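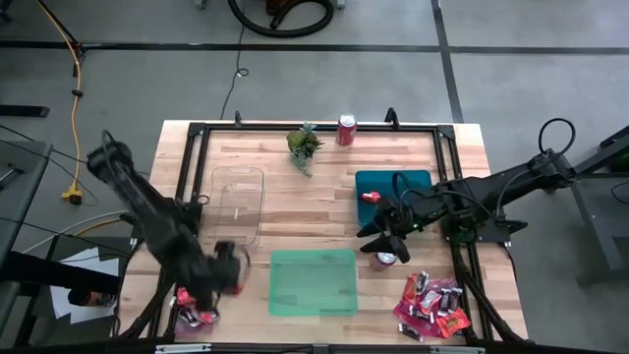

Domingo, 9 de agosto. Se deja constancia de la jornada de trabajo correspondiente al montaje Prandolero, desarrollada en el taller compartido de Cerneveo entre la apertura y las siete de la tarde. El objeto de la sesión era comprobar el comportamiento de los dos brazos en una misma tarea de recogida, una vez revisado el bastidor durante el mes de julio. Para ello se dispusieron las golosinas envueltas en dos montones, uno junto a los raíles de cada lado, y se reservó la cubeta azul verdosa como destino único. La bandeja verde menta y el recipiente alto transparente quedaron vacíos sobre la mesa, a la espera de la segunda fase. Las latas de refresco y la pequeña suculenta se mantienen como obstáculos; el firmante considera que una mesa completamente despejada ofrece resultados demasiado favorables.

Se inició la sesión con la verificación de los anclajes. El soporte izquierdo presentaba una ligera holgura, que se corrigió apretando de nuevo la placa. Se midió la altura de reposo de ambas pinzas y se fijó en 166 mm para todo el día. Esta cifra sustituye a la anotada en la entrada anterior, que procedía de una regla mal apoyada y no debe tenerse en cuenta.

La primera serie constó de 11 ciclos con el brazo derecho en solitario. Cinco terminaron con el caramelo en la cubeta. En los restantes la pinza cerró sobre el envoltorio sin llegar a sujetar la pieza, o bien arrastró la bolsa inferior y desplazó el montón entero. Los envoltorios plateados son, con diferencia, los que dan mayor trabajo. Los rojos se localizan bien y se agarran regular.

La segunda serie, con ambos brazos, se ejecutó a velocidad reducida. A media tarde se autorizó un aumento progresivo hasta el 100 por cien del valor previsto. El brazo izquierdo respondió sin interrupciones, si bien vibra al frenar. El derecho se detuvo una vez por tensión en el cable de la muñeca —el bucle grande, no el interior— y fue preciso soltar la brida y volver a colocarla con más margen. Queda pendiente sustituir las bridas por las de velcro encargadas a Pristix, cuya entrega se ha retrasado de nuevo.

Mohit Sandhu asistió a la sesión desde las cuatro y tuvo a bien revisar el código de reparto de turnos entre los brazos. Señaló que la zona común estaba definida con un margen excesivo y que por ese motivo uno de ellos esperaba sin necesidad. Se redujo el margen a la mitad. El firmante manifestó ciertas reservas, que mantiene, aunque en lo que restó de tarde no se produjo ningún contacto.

Se dedicó la última hora a la iluminación. Los reflejos sobre los envoltorios cambian mucho según la posición de la mesa respecto a los fluorescentes, y se acordó estudiar el techo antes de adquirir difusores.

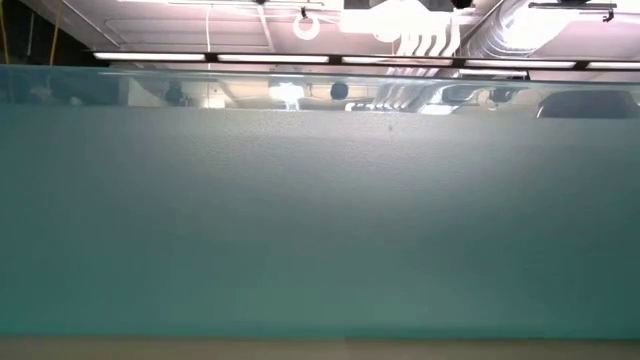
Hilera de fluorescentes y conducto metálico, por encima del panel verde azulado.

De dicho estudio se desprende que convendría girar la mesa un cuarto de vuelta, operación que exige soltar el cableado y que no se acometerá a solas. La alternativa propuesta por Sandhu consiste en colgar una tela blanca bajo la hilera. Es más barata. Se solicitará precio a Chaudhary, que ya suministró la tela de las cortinas del fondo, y se consultará a los demás usuarios del taller, quienes pueden preferir la luz tal como está.

Asuntos para la próxima sesión: repetir la primera serie con el brazo izquierdo; probar las puntas de goma en las pinzas; anotar por separado los fallos debidos a la bolsa; reponer caramelos, puesto que el firmante y el señor Sandhu dispusieron de varios al término de la jornada. Se apagaron los equipos y se entregó la llave en el buzón.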